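Keep the small hospitals, and stop calling it nostalgia

Written fast because the consultation shuts at midnight and I only found out about it at teatime. So forgive the state of it.

They want to close the minor injuries room at Jallholm. Again. Third go at it, if you count the year they "paused" the evening hours and then had to be shamed into unpausing them. The paper is 481 pages with the appendices and I have read perhaps a third, mostly the bits with tables in, and what I read made me cross enough to sit down and type.

The argument goes like this. Drirkville has a proper department, with scanners and specialists and a car park. Jallholm has two rooms and a corridor. Drirkville is better. Therefore everybody should go to Drirkville. And if you have had a stroke, or come off a motorbike, yes, obviously, take me to Drirkville, take me there with the lights on. I have no quarrel with that and neither does anyone I know.

But most of what goes wrong with people is small. A hand and a bread knife. A child and a coffee table. Something in an eye. These things need doing today, by somebody who knows how, and they do not need a scanner. Jallholm saw 4000 of them last year. The paper puts that figure in a footnote. A footnote!

Where do they think those people will go? The paper says they will be "redirected". I have been redirected. I was redirected in July with a tea towel round my thumb, on the evening the room was shut for training, and it took two buses and then a wait until ten past one in the morning on a chair bolted to another chair. The staff were lovely and run off their feet. The thumb took a few minutes. I'm not complaining about the few minutes.

And I can get on a bus. My neighbour can't, not any more. She would stay home and put a plaster on it and hope, and she has told me so. People who stay home don't show up in anybody's table, which suits the table very well.

Then travel. The paper uses driving times. Driving times! At what hour, on what road, in whose car? There is one line about public transport and it says services are "available". So they are, until twenty to eight. After that it is a taxi, if you can get one to come out, and if you have the money, and nobody is going to give you it back.

Next the money, as somebody will say I have ducked it. The saving is worked out per visit and it looks good until you notice that the visits don't vanish. They turn up at the other end, where by the paper's own sums each one costs more. I went over that page twice thinking I had it wrong. There's a "transition fund" to smooth this over and it runs out after two years. What happens in year three? Page blank, more or less.

Also they paid Timmermans to write it. I have nothing against consultants as people. But it is the same firm that did the libraries, and I swear some of the paragraphs are the same paragraphs with "library" taken out. "Users will benefit from a richer offer at fewer sites." We had that one before. We are still waiting for the richer offer, and the building is flats.

What bothers me most though is skill. Inger Østergaard ran the Jallholm room for years before she retired, and she wrote a letter to the local paper last time round that I still have on the fridge. Her point was that small places are where people learn ordinary things properly. You get time. Someone stands next to you while you clean and close a cut, and then another, and by spring you are good at it. In a big department the ordinary things get done by whoever is free, in a hurry, and the teaching gets squeezed out. She was right then and I think she is righter now. You can practise a stitch in a classroom and you should, but you want the quiet room and the real patient afterwards as well, with someone patient at your elbow.

None of this is in the paper. I searched it for the word "training" and found it mostly next to the word "budget".

A freind who works in planning says I am being sentimental, that every village thinks its own two rooms are sacred. Maybe. I was born up the road so I would say this, wouldn't I. But look at Tanelar. They shut theirs, same promises, same sort of paper, and a few years on they were renting a portable cabin to put one back. In the same car park. I would love to know what the cabin costs.

What I'd like, if anyone is reading. Keep Jallholm open, evenings included. Send it two trainees a year. Put a proper late bus on to Drirkville anyway, for the things that do need Drirkville. Publish the real travel times. And next time give people longer than three weeks and don't run it over the holidays.

The petition had 2097 names when I looked just now. It needed 1000 to be discussed, so they have to discuss it. Please send in your own comments too, even two lines, the form is horrible but it does work if you skip the optional bits. Midnight, remember. I'm off to do mine.

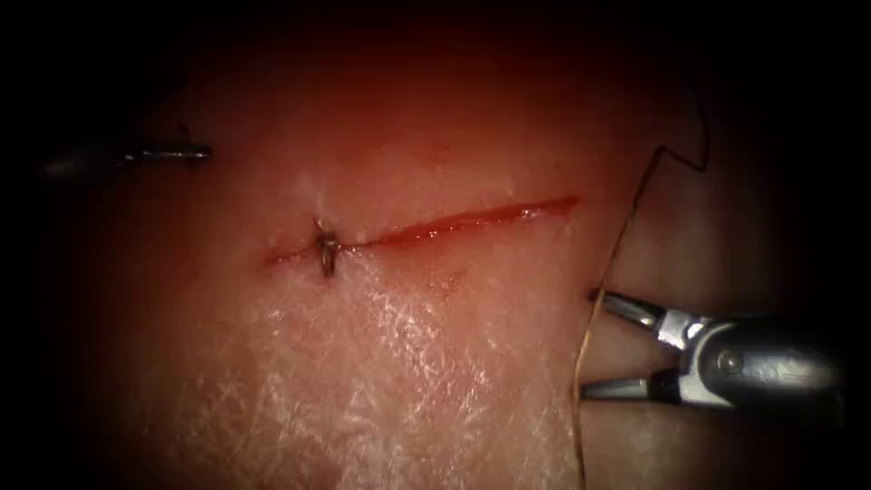

One stitch in, on a practice pad.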